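How to Label Storage Trays So the Labels Stay On
By Maite Herrero
September 23, 2026

Most label failures on plastic trays start with the surface. Mold release, skin oil and fine dust all weaken the bond, and a stronger adhesive will not fix them. 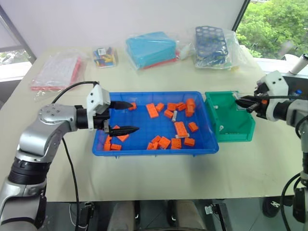
Start with an empty tray at room temperature. Wipe the label area with isopropyl alcohol on a lint-free cloth, in one direction, and let it dry for 2 minutes. Do not use window cleaner. It leaves a film.

Choose a flat panel. A label that crosses a rib or a rounded corner will lift at that point first. If the tray has no flat panel wide enough, cut the label down or use a tie-on tag.

Print the location code on the top line and the contents below it. At our Senddale storeroom the codes run by shelf, so shelf 206 comes before any part name. Use a thermal transfer printer if the trays get washed. Direct thermal labels darken with heat and fade in light.

Peel back one short edge, set it square to the rim and press the rest down with a hard rubber roller. Make 2 passes from the center outward. Leave the tray dry for a full day before washing it.

To remove an old label, warm it with a hair dryer on low and pull slowly at a flat angle. Clean off the residue with alcohol before relabeling.

Questions about this page: Maite Herrero, Urnia Storage Supply, ext. 1182
© 2026 Urnia. All rights reserved.
Back to top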